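Posted by Amna Rajput in August
4 min read

Re: cell 3 drifting to the right again

On cell 3, the bench arm at Luvbridge, the earlier message said:

> We swapped the fingers on the arm and ran the hand-eye routine
> afterward, same as the notes say. It passed. But every grasp on the
> tea set lands a little to the right of where it should, and on the
> pot it is enough that one finger comes down on the lid instead of
> beside it. The cups are a bit better. We have run the routine three
> more times and get the same answer each time, so I don't think it is
> noise. Is there a step missing from the notes, or should we be
> looking at the camera mount? Also, does anyone know if the dots on
> the table are still good? Some of them look worn.

There is a step missing from the notes, and it's my fault, since I wrote them. The hand-eye routine only works out where the camera sits relative to the flange. It knows nothing about the fingers. After a finger change you also have to redo the tool point, and the notes go straight from "tighten finger screws" to "run hand-eye" as if there were nothing between. Getting the same answer every time fits with that. The camera is fine and the arm is going exactly where it is told, with the old finger length.

I had the same thing on our cell at Mapplebeck and fixed it last month. The order I use now:

1. Arm to the park pose, drive off, air of caution on. The fingers will pinch if somebody jogs from the other pendant.

2. Fit the fingers finger-tight, close them on the 20 mm gauge block, then do up the screws. If you tighten them open they sit slightly crooked and you will chase that for the rest of the day.

3. Tool point. Bring the fingertips to the pin from four directions and save each one. Prodis will accept the result with a residual of up to 3 mm, which is far too generous for crockery. I redo it if it comes out over 0.5.

4. Hand-eye, as in the notes. Let the arm stand powered for 30 minutes first. Ours moves a little as the joints warm up.

5. Table check. Touch the closed fingertips to 5 of the dots, picked from different sides of the work area, and compare with the table file. Don't use only the ones nearest the base, they will always look good.

6. Only then put the dishes out, and run the pot first at slow speed with a hand on the stop.

The pot is the best test piece we have. It is round, so an offset shows up as one finger touching early and the pot shifting on its saucer. The cups hide the error because the fingers have more room. I put the set out in one row with the pot at the arm's end, leave the saucers under everything, and keep it all among the dots.

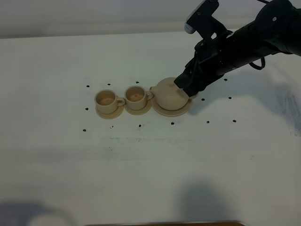 Grip check on the teapot, cups to the left, table dots around the set.

What I look for at this point is whether the saucer stays put while the fingers close. If it slides, go back to step 3 before you touch anything else. I would not add an offset in the pick program. Somebody did that on our cell a long time ago and it took me most of an afternoon to find it, because it was in the approach move and not in the grasp.

On the cable: please check the loop under the arm while you are at it. You want enough slack for the wrist to turn both ways, and not so much that it can hook a cup handle on the way past. I tie it at the elbow end and leave the wrist end free. If it is tied at both ends it pulls on the camera connector at the far reach, and then you get dropped images that look like a software problem. We lost a connector that way. Vundel had a replacement but it was slow to arrive, so I keep a spare in the drawer now.

On the camera mount: leave it alone unless you can move it with your hand. If it does move, tighten it and start again from step 4. The tool point will still be good.

On the dots: worn is all right as long as the edge is still clear from above. The checker fits a circle and doesn't care about the middle. If one has lost part of its edge, take it out of the table file for now and don't stick a new one on by eye. A new dot means measuring it in again. Wipe the table with a damp cloth only. The spray cleaner leaves gray smears, and it lifts the edges of the dots after a while. Scuffs on the table surface have never bothered the checker on our cell, but a smear running through a dot will.

One more thing on lighting. The arm throws a shadow over the side of the table it reaches in from, and the dots on that side score lower than the others. If you get a warning for those and no others, move the arm back to park and take the table image again before you change any thresholds. I have seen people lower the threshold until the warning went away, and after that it found dots in all sorts of places.

I will put the tool point step into the notes and send the new version around. Until then please write it in by hand on the copy taped up at the cell, between the finger screws and hand-eye. If you redo it and the pot still comes out to the right, send me the residual and the table check numbers, along with the finger drawing if you have it. There were two lengths in the last batch from Vundel and the bags were not marked, so it is worth putting calipers on both fingers before you start. If they differ by more than 0.2 mm they are not a pair.

Amna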